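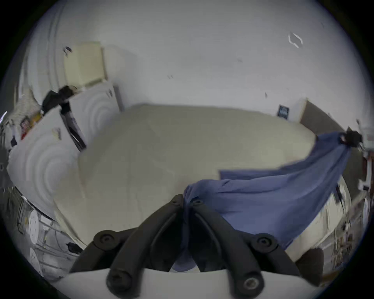 Fig. 1. Cloth task, hand-held gripper at the near side of the table, blue cloth held at the fingertips and by a black clamp at the far corner.

Leltiser household and shop chores project
Progress report to Hirngate, second reporting period
23 July 2023

Short version first as you asked. Cloth handling is moving. Bin sorting is good enough to show to people. Shelf restocking is behind and I don't want to dress that up. Dishes we paused. Spending is on plan except for one line, see under Money. We need a decision from you on the shop trial at Stiravport before we book anything.

Question we were funded to answer: can a machine do ordinary chores in a house or on a shop floor yet, at a level where a normal person would leave it alone and go do something else. Answer at this point: a few of them, under fairly kind conditions. Most of them no. Details follow.

Where we are, chore by chore

Cloth (folding, straightening, wiping down a table). Most of the period went here. People do the chore with the hand-held gripper, we record it, the policy is trained on the recordings, then the arm tries. Same finger shape on both, so what a person can do with the gripper the arm should in principle be able to reach too. Small cloths: the arm picks up a corner and pulls it flat on most tries when the cloth starts out loosely spread. If it starts as a ball, poor. It grabs the middle, lifts, everything comes up in a lump, and then it puts the lump down somewhere else and tries again.

Twist is our biggest headache. A cloth under tension with a twist in it looks, to the policy, a lot like a folded one. It pulls harder. Pulling harder is the wrong thing. A person lets go of one end, or turns the wrist, without thinking about it. We added recordings where one corner is clamped and the operator works from the other end, and those have helped more then I expected. Still not solved. I'd call it half way.

Hems matter a lot. A straight hem gives the system something to follow. On cloths with no clear hem it wanders along the edge and loses it. Towels with a thick border are the best case so far, thin napkins the worst.

Wiping. Motion is fine. Knowing when to stop is not fine. It'll wipe a clean table for as long as you let it. We put in a fixed number of passes, works for a demo, wouldn't call it a solution.

Bin sorting (shop floor). Good. Cartons, tubs and soft packs into separate bins, mixed arrival, ordinary store lighting. Two weeks of daily runs and only 2 stops that needed a person to step in. One was a torn bag, the other was a carton wedged sideways, and in both cases the arm stopped and waited, which is what we want it to do. Slow compared with a person. A person sorting at an easy pace is well ahead of it. But it keeps going through lunch and the shop people we talked to cared more about that than about speed.

Shelf restocking. Behind. Placing items on an empty shelf works. Placing them next to items already there does not, the fingers need room on both sides and shelves in real shops don't leave any. Either we go to thinner fingers or we push items in from the front. Have a sketch of the second, no parts yet. Realistic date for a first test is end of next period, not this one as I wrote in the last report. Sorry about that.

Dishes. Paused. Wet glasses slip and we were breaking too many. Will come back to it when the new fingertip pads arrive. No point recording more data with fingertips we already know we're going to replace.

Drawers and cabinet doors. Wasn't in the original plan, but every house chore starts or ends with one so we started anyway. Handles you can get a finger behind: ok. Flush doors with no handle: no. Glossy white fronts confuse the depth estimate badly, we get reflections read as edges. Collecting more of those on purpose.

Data collection

Recording pace is up now that the setup at each station is fixed. Before this each operator started with a different layout and we lost time sorting out which recordings could be compared. Current station list is 14 chores, of which 11 have enough recordings to train on. The other three are the dish ones (paused) and the bed sheet, which is too big for the table we have and needs floor space.

Operators get tired wrists after a long morning. Sessions are shorter now with a break in the middle, and the late-session recordings got cleaner, fewer drops and fewer restarts. Should have done that at the start.

Lens view is very wide and stays that way. We looked at a narrower one because the straight lines bend so much toward the rim and it bothered some people reviewing clips. Tried it for a few days. Lost sight of the far corner of the cloth constantly. Went back.

Labeling still done by hand at the end of each day. Takes too long. Trying a scheme where the operator says the step out loud and we cut the clip from the audio. Promising but the room is noisy, more on this next time.

Gripper wear

Joints loosen with use. We had fingertips drifting out of line enough that a thin cloth would slide out from between them, and for most of a week we blamed the policy for what was a loose screw. Check is now done every morning before the first recording. Adds a few minutes. Spare linkages ordered from Arnaud, first batch arrived, second is late, they say early next month.

Things that did not work

Putting these in because you asked for them last time.

- Training one policy on every chore at once. Came out mediocre at all of them. Cloth got noticeably worse. We've gone back to chore families, cloth together, rigid items together.
- Using recordings from the old fingers. Different tip shape, the arm closes too early. Set aside, not deleted.
- Letting the arm retry without limit. Looks persistent for a minute and then it looks broken. It now gives up after a set number of tries and signals for a person.
- Asking visitors to hand the arm a cloth. They hold on too long, or let go early, or wave it. Nice to watch, no usable data from it.

What a household would get today

I was asked on the last call to be blunt on this, so. If we put the current system in a kitchen tomorrow it could wipe a cleared table, flatten and fold a dish towel once given a corner, and move boxes from one spot to another. It couldn't clear the table first. It couldn't tell a towel that should go in the wash from one that shouldn't. It would need somebody in the house who was willing to untangle it. For most families that's more work, not less.

Shop floor is closer. Tasks repeat, the stuff comes in known packaging, there is staff nearby who can walk over. Sorting I would put in front of a paying customer within the year if the stop rate holds. Restocking no.

Money

Staff and rent on plan. Hardware over, mostly linkages and clamps, we went through those faster than budgeted. Travel under as the first Stiravport visit was done by video. Net effect small and I'm proposing to move the travel underspend to hardware, no new money needed. Full sheet sent seperately.

Risks

Late parts from Arnaud, would hold up the restocking fingers. Operator time, we have 2 trained people and if one is out for a week then recording drops by half. Floor space for the sheet task, no answer yet from the building. And the general one, that cloth plateaus. Gains on twisted cloth were quick at first and are flattening out. If next period shows the same curve I'll suggest we narrow it to towels and be happy with towels.

Next period

Finish twisted cloth set, retrain, report numbers on cloths the system hasn't seen. Fingertip pads fitted and dishes restarted with plastic cups only. First restocking test. Morning check written up properly so a new operator can do it alone. Sheet task if we get the floor.

Need from you

Yes or no on the Stiravport shop trial, sorting only, nights only to begin with. The shop wants to know who is liable if something gets knocked over and we can't answer that for you. Also ok on the travel to hardware move. Both by end of July if possible, the shop is holding the slot for us but not for long.

Clips of the sorting runs are on the shared drive under the period 2 folder. Cloth clips going up as soon as they are trimmed.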